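公共図書館の開館時間を誰が決めるのか

図書館の開館時間をめぐる議論は、多くの場合、予算の議論として始まり、予算の議論として終わる。夜間開館を一時間延ばすために必要な人件費はいくらか、その時間帯の来館者は何人か、一人当たりの費用は妥当か。こうした問いは自治体の財政運営上避けて通れないものであり、本稿もその必要性を否定しない。しかし、開館時間は住民が知識に接する権利の実質を左右する条件であり、費用の単価だけで定めるべき性質のものではないと考える。

当シラール(Sillar)文化政策研究室では、昨年度の10月から、人口規模の異なる複数の自治体を対象に、図書館の利用実態に関する聞き取りを行った。回答を寄せた利用者は約3,000人である。そのうち、開館時間が自らの生活時間と合わないために利用を断念した経験があると答えた者は600人に上った。この層は来館者統計には現れない。閉まっている扉の前で引き返した者は、入館ゲートを通過しないからである。

夜間開館の試行が短期間で打ち切られる事例は少なくない。試行の評価に用いられる指標は、ほぼ例外なく当該時間帯の来館者数である。ところが、住民が新しい開館時間を知り、生活の中に組み入れるまでには相応の期間を要する。周知が広報紙の一隅への掲載にとどまる場合はなおさらである。聞き取りの対象とした自治体のうち、ある町では試行開始から2か月で継続の可否が判断されていた。この期間で得られる数値は、需要の有無よりも周知の程度を示すものと見るのが妥当であろう。
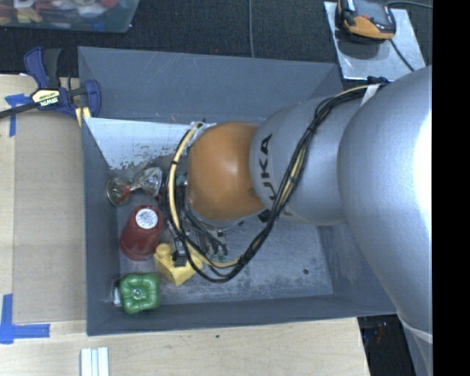
また、開館時間の延長を論じる際には、職員の勤務条件を切り離して考えることはできない。聞き取りの過程では、延長分の勤務が特定の非正規職員に集中し、その負担が表に出ないまま制度が維持されている例も見受けられた。住民の利便を職員の過重な負担によって賄う仕組みは長続きしない。夜間に配置される職員が貸出処理のみを担い、資料相談に応じる専門職員が不在となる場合には、開館していても図書館としての機能の一部は閉じていることになる。開館時間の表示に加え、相談業務を受け付ける時間を明示することが望ましい。

近年は、予約資料の受取窓口を図書館の外に設ける取組も広がりつつある。駅前の複合施設ニミコ(Nimico)では、閉館後も予約資料を受け取ることができる窓口が設置され、通勤者を中心に定着している。限られた予算の中で利用機会を広げる方策として評価に値する。ただし、受取窓口は、あらかじめ読みたい資料が定まっている利用者のための設備である。書架の間を歩き、予定になかった一冊を手に取る機会や、静かな机に向かう時間を提供するものではない。とりわけ自宅に学習の場を持たない生徒にとって、閲覧席は蔵書と同等の意味を持つ。窓口の増設をもって閲覧時間の短縮を正当化する議論には慎重であるべきである。

さらに、開館時間を決定する手続にも課題がある。多くの自治体において、開館時間は規則により定められ、その改正に議会の議決を要しない。機動的な見直しが可能となる利点がある一方、住民が変更を知るのは決定の後になりやすい。図書館協議会が設置されていても、開館時間が議題に上るのは縮小の案が固まった段階であることが多い。ブテオテオ(Butoteo)地区の分館では、閉館時刻の繰上げに際し、館内掲示による告知が実施の14日前に行われたのみであった。規則上の瑕疵はないにせよ、利用者が意見を述べる機会としては不十分である。

以上を踏まえ、次の点を提案したい。第一に、開館時間の変更に当たっては、来館者のみならず、現に利用していない住民を含む調査を事前に実施すること。調査票を館内に置くだけでは、この目的を達することはできない。学校、事業所、医療機関などを通じた配布を併用すべきである。第二に、夜間開館等の試行については、少なくとも一年度を通じて評価し、季節による利用の変動を考慮すること。試験期や年度末の需要は、平時の数値から推し量ることが難しい。

財政上の制約が厳しい自治体においては、総開館時間を増やすことが困難な場合もあろう。その場合でも、時間帯の配分を見直す余地は残されている。午前の開館を一部遅らせ、その分を夜間に充てる方法は、追加の費用を抑えつつ異なる層の利用を可能にする。もっとも、午前の時間帯を日々のよりどころとしている高齢の利用者や、乳幼児を伴う保護者への影響は小さくない。いずれの層の時間を優先するかは、統計が自動的に答えを与える問題ではなく、理由を示した上で住民に問うべき事柄である。次期の図書館基本計画を策定する各自治体には、開館時間を独立した章として扱い、その決定の根拠を公開することを求めたい。

2020年7月
シラール文化政策研究室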